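Basis model notebook, arabica desk
May, started 7:40 a.m.

Picking up from the last entry. The open question is whether the export-parity series for washed arabica should be built from the port quote or from the farm-gate quote plus inland cost. Both have been run since the harvest file came in and they disagree by more than the freight spread can explain.

Inputs as of this morning:
Farm-gate quotes from the Limaleck cooperative, daily, local currency, parchment basis.
Port quotes from Cortés, weekly, dollars, green basis, bagged.
Futures settlement, second position, rolled on first notice.
Freight and handling from the Pusico rate sheet, unchanged this month.

First problem is units. The Limaleck file is parchment and the conversion to green was hard-coded in the old sheet by whoever built it. I moved it to the parameter tab so it can be seen. The old sheet also applied the conversion after the currency step with a rounding in between, which costs a small amount on every row. Rounding removed. The difference is minor on any given day but it has a sign, always low, so it accumulates in the season average.

Second problem is the roll. The settlement column switches contract on first notice, but the Cortés quotes move to the new month earlier, usually when the exporters do. For the days in between we are subtracting the wrong contract. Those days show up in the basis chart as a step down followed by a step up of the same size, which I had been reading as a local supply event. It is an artifact. Flagged in column R.

Reran the full history with the roll moved forward to match the port. 2,835 rows in, same number out, no duplicates. The step disappears in every season except one. In that season the port quote is missing for several weeks and the fill was carried forward from the last print. I have set those weeks to blank. A carried price against a moving futures contract gives a basis that looks like information and is just the futures contract upside down.

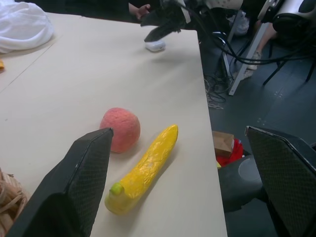 Levness wrote back on the blank weeks before lunch: leave them blank in the working file, but the report needs a number there, and the farm-gate quote plus inland cost is a better stand-in than nothing as long as the column says so. The reply went on that the cooperative kept buying through that whole gap, at a posted price, and that a posted price with coffee delivered against it is worth more than a port quote with no trades behind it.

I agree with the second part. On the first, I would sooner have a separate estimated series and let the report pick from it. Added as tab EST, same date index. Source column takes P for port, G for gate-derived, blank for none.

12:50 p.m.

Third problem, the inland cost. It was entered as a flat 21 dollars a tonne for all months. The trucking rate is not flat. It goes up when the main crop is moving and trucks are short, then drops off once the mills are done. With a flat cost the gate-derived series runs under the port series during the harvest and over it in the off months, and that seasonal pattern has been feeding straight into the forecast.

Replaced the flat figure with a monthly one taken from the Pusico invoices. Caveats:
Invoices are dated at payment, so loading month is inferred using 30 day terms.
Two carriers bill by truck and not by weight. Converted using the bag count on the waybill.
Backhaul discounts left out. They are not available to a seller who needs a truck this week.

With the monthly cost in place the two series track each other much better through the harvest. The off-season gap is narrower but still open. Candidates are grade and storage. Off-season lots at the gate are partly late pickings and score lower, while the port quote is for a fixed grade all year. The Limaleck file carries a defect count for the recent seasons only, so a grade adjustment can be tested there and nowhere else.

Ran it on the recent seasons with a linear discount on defect count. It closes part of the gap. It also makes three early-season weeks worse, and those are weeks when the defect count was recorded on a different sample size. Not going to use it until the sample size is sorted out. Left the code in, switched off.

3:15 p.m.

Checked currency timing. Gate quotes are set in the morning and converted at the afternoon fix. On quiet days it makes no difference. On the days when the currency moved hard it shifts the result enough to change the sign of the daily basis change. Switched to the morning rate where there is one. Where there isn't, the prior afternoon is used, flag M in the source column.

Did a bootstrap on the season-average basis, 200 draws, blocks by week. The interval with the corrected roll is tighter than before, as expected with the false steps gone. The interval for the gate-derived series is wider than for port, also expected. Neither includes any error from the parchment conversion, which is treated as known and should not be. Moisture alone would move it.

To do:
Ask Limaleck for the sample size behind the defect counts.
Ask Cortés whether the missing weeks were unquoted or just never sent. If there are prints, reload and drop G for those rows.
Put a range on the parchment conversion and rerun the bootstrap.
Check whether the robusta sheet has the same roll date. It was copied from this one, so probably yes.
Old version of the workbook is in the archive folder with the suffix flatcost. Do not link to it -- the report template still points there for the chart on page two and needs to be repointed before the next issue.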